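Holtwood Home Help > Electrical > Circuits and Wiring

Breaker trips when space heater and laser printer run on same circuit - is the power strip at fault?

Asked in June. 3 answers. Tags: breaker, nuisance trip, power strip, shared circuit

I have a back bedroom used as an office. The room is on a 15 amp breaker in a Samonte panel, 120 V, house built with copper wiring and grounded receptacles. The load is as follows:

Desktop computer and two monitors
Laser printer (older model, nameplate says 8.5 A)
Desk lamp, LED
Oil-filled space heater, used in the morning only, switchable 600/900/1500 W

Everything except the heater is on one power strip. The heater goes directly into the wall. The breaker trips perhaps once a week, always before 9:00 a.m., and always when the printer is waking up. It has never tripped with the heater off. I put a plug-in meter on the strip and it reads 445 W with the computer working hard and the printer idle. By my arithmetic 445 plus 1500 is 1945 W, which is over 1800 W, but the breaker holds for a long time at that level and only lets go when the printer starts.

Questions:

1. Is the breaker defective, given that it holds above its rating and then trips on a short load?
2. Could the strip be causing it? It has its own switch and I don't know how old it is.
3. Would replacing the 15 amp breaker with a 20 amp one solve the problem? There are spare 20s on the shelf at the hardware store in Jalldale.

I have a multimeter and have replaced receptacles before. I have not worked inside the panel.

- backroom_desk

Answer 1 (accepted)

Taking the third question first. Do not install a 20 amp breaker. The breaker protects the wire in the wall, and a 15 amp circuit is normally wired with 14 gauge copper. Put a 20 on it and the cable can run above its permitted current with nothing to stop it. The only case where the swap is allowed is where every foot of the circuit is 12 gauge, and you cannot establish that by looking at the panel end alone. Someone may have extended it with 14 later.

As to whether the breaker is defective: what you describe is normal behavior. A standard residential breaker has two trip mechanisms.

Thermal. A bimetal strip heats as current passes through it and bends until it releases the latch. It is slow. At a small overload it can take many minutes or longer, and the time depends on how warm the panel already is.

Magnetic. A coil or plate responds to a large current at once. It is there for short circuits and acts at several times the rated current.

Your steady load is 1945 W divided by 120 V, or 16.2 A. That is 108 percent of the rating. A thermal breaker may carry that for a long time before it opens, and some will carry it indefinitely. When the printer wakes, the fuser lamp comes on and adds several amps for some seconds, with a higher inrush at the start. The bimetal is already hot and close to its release point, so it goes. The printer on its own, with a cold breaker, would not do it.

So the heater loads the circuit and the printer finishes the job. The circuit is overloaded before the printer does anything.

A heater running for three hours or more counts as a continuous load, and the usual limit for continuous load on a 15 amp circuit is 80 percent, or 12 A. The heater on high is 12.5 A by itself. It really wants a circuit with nothing else on it.

In order of cost:

Run the heater at 900 W. That is 7.5 A. With your 445 W you are at 11.2 A, which leaves a few amps for the printer. The fuser may still push the total past 15 for a few seconds, but a breaker that has been sitting at 11 will generally ride through it.

Move the printer to a different circuit. Note that the receptacle on the other side of the same wall may well be on the same breaker, so map it first.

Have a dedicated 20 amp circuit run for the heater. If you intend to heat the room this way every winter, this is the correct fix.

A worn breaker is possible but I would not start there. If it trips at a load under 12 A, have it replaced with the same rating and a type listed for the panel.

- relay_contact

Comments on this answer:

backroom_desk: Clear, thanks. Tried 900 W for four mornings, printed a lot, no trips. The room takes longer to warm up.

relay_contact: Set it to start earlier on a timer if the timer is rated for the heater. Many of the cheap ones are not.

Answer 2

same thing happened to me and it was the printer. got an inkjet, never tripped again. laser printers pull a ton when they heat up, my lights used to dim

- olon_valley_mike

Comments on this answer:

relay_contact: Lights dimming on printer wake-up is common and mostly harmless. If they dim a lot, or brighten in another room at the same time, have the neutral connections checked.

Answer 3

The accepted answer covers the breaker. I will deal with the strip and with how to map the circuit, as neither was covered.

A basic power strip can't add load to a circuit. It has a switch, a row of sockets and possibly a small breaker of its own. If the strip's own breaker were tripping, the panel breaker would stay on and only the items on the strip would lose power. You say the panel breaker is the one that opens, so the strip is very unlikely to be the cause. The exception is an internal fault to ground or neutral, which would trip the breaker at random times and with the heater off.

It is still worth checking, as you don't know its age. A strip carrying a laser printer gets more wear at the contacts than one with lamps and chargers on it.

Step 1. Map the circuit

Turn off the breaker in question. Go through the house with a lamp or a plug-in tester and try every receptacle, including the hall, the exterior ones and the garage. Mark each dead one with tape. In my own house the bedroom circuit also fed a bathroom fan and a receptacle behind the refrigerator, so don't assume it stops at the door. Write the result on the panel directory in pencil.

Step 2. Measure the whole load

The plug-in meter only sees what is plugged into it. Meter the heater separately at each setting. Nameplate wattage is nominal and the true figure moves with line voltage. Add any loads you found in step 1. Take the printer reading at wake-up if your meter has a peak function, though most refresh too slowly to catch the inrush.

Step 3. Inspect the strip

Unplug it from the wall, take everything out of it and put it on a clear table in good light.

Look for browning or softened plastic at the socket openings. Push a plug into each one and pull it out again. It should take some force. A socket that lets go of the plug easily has lost its contact tension and will run hot under load. Work the switch several times; it should snap, with no mushy middle position. Then go along the cord with your fingers, paying most attention to the two ends, where it enters the housing and where it enters the plug. Turn the strip over and read the rating. You want 15 A and a listing mark from a recognized testing lab.

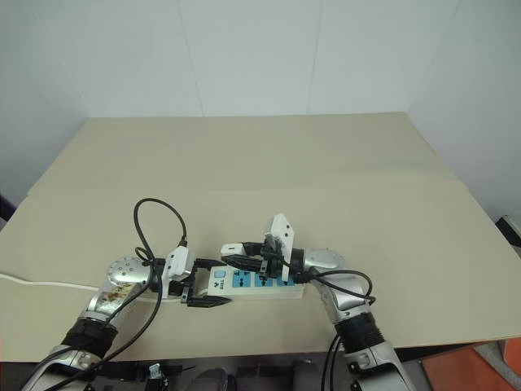

Step 4. Check for heat under load

Put the strip back in service with its normal load. Leave it for an hour, then feel the plug, the housing and the wall receptacle cover. Slightly warm is acceptable. If any of it is too hot to keep a hand on, switch off and find out why. Heat at the wall end usually means a worn receptacle or a loose terminal behind it. Backstabbed connections are a frequent offender. Move those wires to the screw terminals, breaker off, and verify dead with the meter before touching anything.

Step 5. Check voltage drop

With the heater off, measure voltage at an unused receptacle on the circuit. Turn the heater on high and measure again. For 100 feet of 14 gauge copper one way, a 12.5 A load will drop a little over 6 V. If your run is much shorter than that and you see a larger drop, there is a poor connection upstream.

Two general points. Do not plug the heater into the strip, even a heavy one. You already have it in the wall and it should stay there. And don't plug one strip into another to reach the printer. A longer cord on a single strip does the same job with fewer contacts.

- Ľubica Paulík

Comments on this answer:

backroom_desk: Did step 1. The hall receptacle and one exterior outlet are on the same breaker. There is a pond pump on the exterior one. I had not counted that.

Ľubica Paulík: Meter the pump too, then. Small ones draw little, but it runs all day and belongs in the total. The exterior outlet should also have GFCI protection.

backroom_desk: It does, it's fed from a GFCI in the hall. Pump is 38 W.

threeway_switch: On step 5, make sure the pump and computer stay in the same state for both readings or the comparison is off.

Related questions

Does a surge protector use power when nothing is plugged in?
How to tell 12 gauge from 14 gauge cable in an older house
Breaker feels warm but does not trip
Can a window AC share a circuit with a television?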